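Satach Home Help > Kitchen and Pantry > Bottles, Jars and Cans

Full-wrap plastic label on tea bottles – take it off before recycling or not?

Viewed 1,018 times
3 answers
Tags: recycling, plastic bottles, labels, desk, sticky rings

lowershelf

I drink a lot of bottled tea at my desk, mostly lemon, and I've gotten behind on the empties. There are two grocery bags of them under the desk now and I want to deal with them properly this time.

The bottles have the kind of label that goes almost all the way around and most of the way up, like a tight plastic sock. No paper and no glue strip that I can find. I tried peeling one off and it wouldn't start anywhere. I tried soaking one in the sink for an hour and the label looked exactly the same when it came out, just wet. My bottles have a narrow middle and a fat top, so I can't slide the thing off either.

What I'd like to know:

Does the label have to come off at all? The sheet from my trash company says "remove labels where possible" and doesn't say anything else.

If it does, what is the easy way? I'd rather not do it with a kitchen knife. I tried that too and nearly got my thumb.

Do the caps go back on or get thrown out? I've heard both.

One more, slightly off topic. My desk is light wood (or a wood look, I'm not sure what the top is) and there are brownish rings where I put the bottles down. Some wiped off with water. The older ones didn't. Is that the tea, and is it permanent?

I buy it by the case from the Ostapchuk grocery near me, so there will be more of these. It adds up to about 200 bottles a year.

benchandbucket

Marked helpful by 17 people

That is a shrink sleeve. It goes on loose and then gets heated until it pulls in tight, so it follows the shape of the bottle. On most of them there isn't any glue to soak off, and that's why the sink did nothing. You have to cut or tear it.

Look for a line of tiny holes running up and down. Some sleeves have one, usually near the seam where the plastic overlaps. If yours does, push a thumbnail under the top edge right at the holes and pull down. It comes off in one piece.

If there are no holes, use blunt-tip scissors or a cheap letter opener, the kind with the blade tucked inside a slot. Start at the top edge of the sleeve, where the bottle slopes in toward the neck. Don't start in the middle, where it's flat against the bottle. Slide the tip under, lift a little, and snip down half an inch. After that you can usually tear it the rest of the way by hand. A tear that wanders off sideways around the narrow part is normal. Just start again from the bottom edge and meet it.

Do it while the bottle is still full or at least capped tight. An empty one with the cap off caves in when you squeeze it and the sleeve slips around under the scissors. For the empties you already have, put the caps back on first and they will hold their shape well enough.

As for whether it has to come off, that depends on your local program. A full sleeve can be a problem at sorting plants because the machines are trying to read the plastic underneath and they see the sleeve. Some plants handle it and some don't. If your sheet says remove, I'd remove. The sleeve itself goes in the trash unless your program takes film.

Caps: also local. Where I live they go back on after rinsing. Call the number on the sheet and ask about both at once.

Rinse before you store them. Sweet tea left in the bottom will bring ants, and two bags under a desk is a lot of ants.

mrs_tidewater

I just throw mine in with the sleeve on and have never had a bin refused.

lowershelf

Thanks, I'll look for the holes tonight. I do still have a few full ones so I can try it your way.

mrs_tidewater

Lemon juice takes off the rings by the way. Or maybe that was on marble. Test it somewhere first.

clerk_of_the_attic

Please don't use lemon juice on marble, it will etch it. I wouldn't reach for it on a wood desk either.

I buy a lemon tea with the same sort of label, so I can add a bit on the sleeve and also answer the part about the rings.
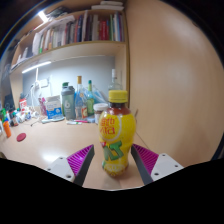
Notildale, May

Mine has the yellow sleeve over most of the body and a ribbed yellow cap, with a bit of clear plastic showing at the shoulders. Look at how the bottle goes in at the waist. A sleeve on that shape won't slide in either direction, so don't waste time pulling. The clear part at the shoulders is the useful part. You can get a fingernail or a scissor tip under the top edge there and see what you're doing.

I do the cutting when I bring the case home and before I drink any of them. It takes a few minutes for the whole lot at the kitchen table, the sleeves go straight in the trash, and later on the bottle only needs a rinse. The drawback is that you lose the best-by date if it's printed on the sleeve. Check first. If it is, write the month on the cap with a marker, or leave the sleeve on until you're ready to open it. Same thing if anybody in the house needs to read the ingredients.

Now the rings. On my desk there were two kinds. The first is sugar that dried where a drip ran down the side, and it feels tacky. Warm water and a drop of dish soap on a soft cloth takes that off, but you have to let the damp cloth sit on it for a couple of minutes. Wiping right away mostly smears it.

The second kind is color from the tea, and it's smooth to the touch. If the top is laminate, mix baking soda and water to a thin paste, rub it lightly with a fingertip, wait five minutes and wipe it off. Go easy, because it can dull a shiny surface. Try it at the back edge first. If the top is real wood with a finish, I'd skip the paste and use a wood cleaner, and if the ring is still there it may have gone through the finish. At that point you're looking at touching up the finish, and I haven't done that myself.

To tell which one you have, look at the underside or at the edge near a screw hole. Laminate usually shows a thin printed layer over something plain. Solid wood has grain that carries on around the edge.

For new rings, wipe the neck after you pour or drink and use a coaster. I keep a folded dish towel at the back corner of the desk and put the open bottle on that. It goes in the wash with everything else.

lowershelf

Update. No holes on mine that I could find, so I used scissors from the top edge with the cap on. I did one bag's worth and the full ones, and the first few were ugly but they all came off. It's laminate, I checked the edge. The paste took out all the rings except one by the lamp. The trash company says caps on, sleeves off, and the sleeves go in the trash.

I still have the second bag to do.

Related threads
Getting price stickers off glass jars
Sticky film on the inside of a pantry shelf
How to store empties without drawing ants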